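Haviron Bench Cell — Setup and Care Guide
Print this section | E-mail this section

Section 6. Fingertips, wrist camera and the bowl check

Once the arms are mounted and homed, you get to the best part of the whole setup: teaching the cell to handle something thin and bendy! Paper bowls are our favorite test piece. They are light, they give a little when you touch them, and they show a badly set finger faster than any steel block will.

6.1 Before you start
1. Finish Section 5 and save the home pose as program 84.
2. Wipe the tabletop with a dry cloth. Crumbs and grit throw off the touch height.
3. Set out paper bowls in two sizes. A printed rim is a big help, as the wrist camera focuses much better on a pattern than on plain white.

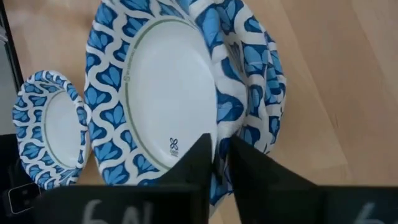 6.2 Setting the fingertips
4. Switch to jog mode and drop the speed to the lowest setting.
5. Bring the fingers down to the rim with the tips almost closed. Stop at first contact.
6. Open the live wrist view. Both tips should show at the bottom and point toward each other. If one sits higher, loosen the screw on that finger's base, slide it until the tips match, and tighten again.
7. Close the fingers on the rim and lift a little. The paper may flex, but it should not crease.

NOTE: Mark your finger plates by hand once they are matched. Sets get mixed up in the drawer, and a mismatched pair is no fun to chase down.

CAUTION: Keep hands off the table whenever the arms are live — jog mode included. The Drarby controller does not sense people.

6.3 Hover height
8. Place two bowls side by side with their rims close together but not touching.
9. Run program 305. The arm moves over a rim and holds there. 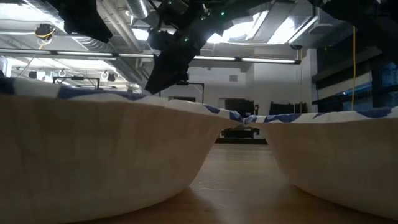

10. Crouch down and sight along the table. You want clear air between the gripper and the paper, and it is much easier to judge from down low than from the screen.
11. If the gap looks tight, raise the hover value one step and run 305 again. Two or three tries is normal. Mirela Siqueira, who wrote the original routine, likes to go one step higher than she needs, and after a June full of squashed rims we now do the same.
12. Repeat for each arm. Values do not carry over.

6.4 Looking after it
Check that the finger screws are snug every morning, and wipe the camera window with a lens cloth. Swap the tip pads when the edges start to round off (part 1375). If the arm stops with fault 67, a cable is pulling at the upper joint. Power down, give it more slack and home the arm again.

With the hover height saved, you are ready for Section 7 and your first real nesting run. Have fun with it!

Revised 13/07/2023
Print this section | E-mail this section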